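3.2 Where the spare bag lives

By this point in the study we'd looked at plenty of big, serious waste stations (the ones with color-coded lids and posters), and I'll admit I was itching to get to the small stuff. I mean the little bin by somebody's desk, the one that gets emptied when it's full and ignored the rest of the time! Pavithra Achari and I logged 421 bin changes across the two Kartha floors, and the part that kept grabbing us was what people did with the shopping bags they used as liners. They don't buy liners. They bring lunch or groceries in a bag, the bag gets saved, and later it goes in the bin.

So where does it wait? We sorted the waiting places into drawer, floor, chair back and wall, and the wall was my favorite by a mile.

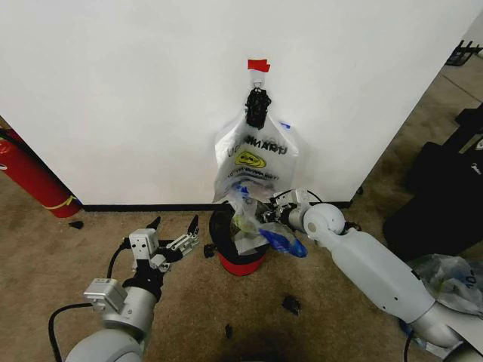
A drawer bag gets forgotten. We found drawers at Kartha with so many bags wadded up in them that the drawer wouldn't close, and the bin next to it had no liner at all. People told us they knew they had bags "somewhere," which is pretty much what I'd say about my own kitchen. Wall bags got used much more often, and I think it's mostly that you're looking right at the thing when you bend down to deal with the trash.

There's a catch, though. A bag hung by its handles right over a bin tends to turn into a second bin. Folks start dropping clean film and wrappers in it, with every intention of sorting it out later, and then the next person can't tell whether it's a spare or the trash. Thirumalai Chowdary called these "maybe bags" in his coding notes and the name stuck with all of us. We counted a bag as spare only if its user told us so when we asked.

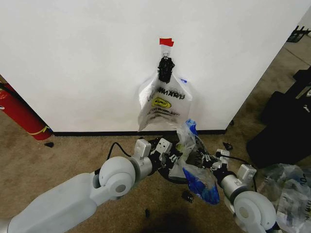
Hooks turned out to matter more than we'd planned for. Our first coding sheet from August didn't even have a line for them (my fault, I wrote it on a train). We went back and added hook height, what held the hook up, and whether the bag's handles were bunched or spread. Bunched handles keep the bag flat and out of the way, but you need two hands to get it open. Spread handles make it easy to drop things in, so you get maybe bags again.

Carpet made a difference too. On hard floors people happily set a full bag down while they fitted the new one. On carpet they seemed to hate doing that, and several told us they'd hang the full one on the wall for a minute, which adds one more way for a hanging bag to be something other than a spare.
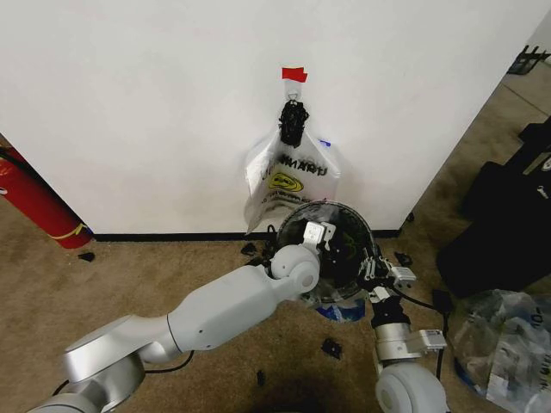

For the coding itself, Pavithra and Thirumalai each went through every bin change separately, then sat down together over the ones where they disagreed. Most of those were wall bags, as you'd guess. Figure 2 gives the full set of waiting places by floor, and the drawer numbers there include desk drawers and the shared cabinet by the printer.

Figure 2. Waiting places for saved shopping bags, by floor, at the Kartha site.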